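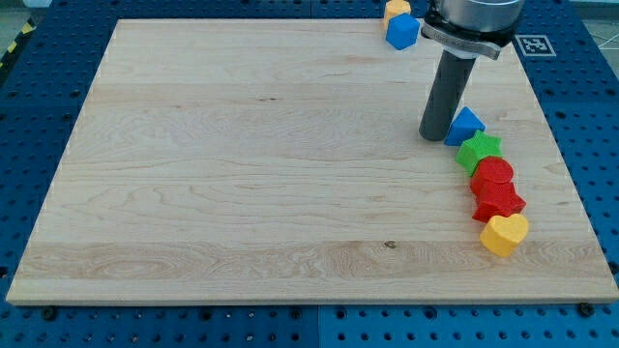
The arm came home in the back of a hatchback with the seats down, wrapped in a moving blanket and belted in at both ends like a sedated relative. It had spent its working life at a bottling plant outside Drellton, lifting things off one conveyor and putting them on another, and when the line closed it went to auction with the forklifts and the office chairs. I paid $1,810 for it. The chairs went for more than you'd think.

I should say that I had no plan. People ask, and they ask kindly, the way you'd ask somebody who had come back from the store with a canoe. The plan arrived later, in the workshop, after the arm had been sitting under its blanket through most of February and other members had begun hanging their coats on it.

The workshop is in Sudidstead, in a former carpet warehouse that still smells of underlay when it rains. Members pay a monthly fee for a key, a shelf and the right to complain about the state of the bandsaw. There are boat people, guitar people, a growing faction of knife people, and me. The rules are painted on the wall by the sink. Not one of them mentioned robots when I joined. Three of them do now.

The project is called Lalon. It was a typing mistake in the first folder I made on the laptop and I never went back to fix it, and by then it was stenciled on a toolbox. Lalon's job, as I explained it to the membership, was going to be modest. It would push blocks around on a board. You would tell it where you wanted the blocks, and it would put them there.

"With a hand?" said one of the boat people.

No, I said. With a stick.

There is a good deal to be said for a stick. Grippers are wonderful, and I had priced several, and then I had closed the browser and gone for a walk. A gripper has fingers, and the fingers have motors, and the motors have opinions. A stick has a round end. Mine is a plain gray cylinder hanging off a bracket, and in all the months I've had it the stick itself has never once been the problem. The bracket has been the problem. I made the first one out of scrap and it flexed whenever the arm changed direction, so that the tip arrived a beat after the rest of the machine, like a dog on a long leash. The second was made properly by a knife person in exchange for my turn on the bandsaw.

The table came next. I wanted something heavy, flat and full of holes, and what I found was a set of perforated panels in a blue so cheerful that it makes everything set down on it look like part of a children's show. They had come out of a teaching lab. I would have picked gray. But the holes are evenly spaced, and once you've worked on a surface where anything can be bolted anywhere, you start looking at your kitchen table with pity.

On top of that goes the board, and I'm going to be a bore about the board.

It is maple. It's pale and wide, with a wavy grain, and it has a small dark knot in it that I've come to think of as a landmark. I could have used a sheet of white plastic, and every sensible person told me to. Plastic has no grain and no knots and doesn't change its shape according to the weather. But the guitar people had a stack of maple going begging, and I had been learning to joint and glue with no very clear goal, and here was a goal. The glue-up took a weekend. Flattening it took the rest of the spring. I'd plane one side until it was perfect and leave it on the rack overnight, and in the morning it would have developed a slight shrug.

Two bolts near the front edge helped settle the argument. Before that the board moved. It moved so little that you couldn't see it, but every push went partly into the block and partly into the furniture, and by the end of an evening Lalon would be placing blocks with great confidence a finger's width from where they were meant to go. I spent 2 weeks hunting for that in the software. I rewrote the part that plans the path. I rewrote the part that checks the part that plans the path. Then I leaned on the board to reach my coffee and felt it slide.

The blocks are plastic toy shapes, bought secondhand in a bag: stars, hearts, hexagons, the sort of thing that goes through a matching hole in a lid. I've handled them more than any toddler ever did, and I can tell you that they have personalities, all of them bad. A cylinder is polite in the wrong way. Push it anywhere but dead center and it turns aside like someone avoiding you at a party. A heart goes where you push it right up until you touch a lobe, and then it spins. The star is the worst. It has five points and five notches, and if the tip finds a notch you can steer it like a bicycle, and if it finds a point you're essentially playing pool.

And they gang up. Moving one block is a chore. Moving a line of them, touching, is like shepherding a family through an airport. Shove the first and the second takes offense, the third passes the message along, and something at the far end rolls off on business of its own. My favorite exercise is the chain: coax the blocks into a curve, each against the next, and then nudge the thing at one end without wrecking the other. I have watched it go well. I have also watched a neat arc of colored plastic turn into a traffic accident in the time it takes to say "oh, lovely."

All this has to be seen before it can be pushed, so there's a camera, and the camera has to know where it is. For that I use a printed square, black and white and chunky, that lies flat on the blue pegboard near the corner of the board. The software looks for the square and works everything else out from there. It's a very good system, provided that you don't put your sandwich on the square. The software doesn't report a sandwich. It reports that the universe has gone, and the arm stops where it is with its stick in the air, waiting for the universe to come back.

The stopping I'm proud of. A machine that used to lift crates doesn't know that it's now in the toy business, and it would go through a shin with the same calm it brings to a yellow heart. So there's hazard tape, yellow and black, and there's a red button on a long lead, and there's a speed limit in the controller that I set on the first day and haven't raised. At that speed the arm moves like a man carrying soup. Visitors find this disappointing. Visitors may stand behind the tape and be disappointed there.

The controller is a secondhand Prins, a gray box with a fan that I can hear in my sleep. It came with a manual in which every page had been photocopied at a slight tilt, and I read the thing so often that for a time level print made me uneasy. Most of what I know about patience I learned from the chapter on limits. The arm will do anything you ask, the chapter says in its fashion, except the one thing you are currently asking, and it'll tell you so with a number. The number is explained in an appendix. The appendix was not included.

How does it learn? Badly, then less badly. I began by writing rules: get behind the block, line up with the target, push, stop, look. The rules worked on one block and came apart on two. So I took to driving the stick by hand with a game controller, evening after evening, while the laptop wrote down what I did. I've now recorded 1,170 pushes. The program studies them and tries to do as I do, and there's no experience quite like watching your own bad habits performed by an industrial machine. I have a tendency to go in too early and then fuss. I didn't know this until Lalon did it. It overshoots by a hair, backs off, comes round the other side and pats the block straight, and from across the shop a guitar person called out that it looked just like me parking.

The first 200 of those recordings had to be thrown out, by the way. I'd made them before the bolts went in, on the traveling board, and what they taught the arm above all was how to be slightly wrong with conviction. I kept a copy. I'm sentimental about them.

Costs, for those who turned straight to this paragraph: the arm I've mentioned. The board was free, if you don't value my spring. The blue panels were swapped for an outboard motor that I'd never gotten to run. The blocks cost less than lunch. The cables were a present from every drawer in my house, and I still lay new ones across the far corner of the table with every intention of tying them down.

I did have an open evening to get through. The workshop holds one each summer, on 10th August this year, with a grill in the parking lot and members standing next to their best work. The boat people brought a boat. I had a slow arm, a stick and a bag of toys, and I expected to be left in peace. Instead I had children along the tape for the whole evening, shouting instructions. They wanted the star moved. They wanted the star moved back. One small girl wanted the heart to go next to the hexagon "because they had a fight," and Lalon, which has no settings for this, crept round behind the heart and started to push.

It took most of four minutes. It went in too early and fussed. Her father offered to lean over and just do it, and was told by several people, none of them me, to get back behind the tape.

I've been asked since what it's for, mostly by adults. I tell them I'm working on corners. When a block ends up near the edge of the board there's no room to get the stick behind it, and at present the arm thinks this over for a while and goes to play with something else. I have a fix half written. I also have a second slab of maple clamped up on the rack, a little wider than the first, and as of this morning it was still flat.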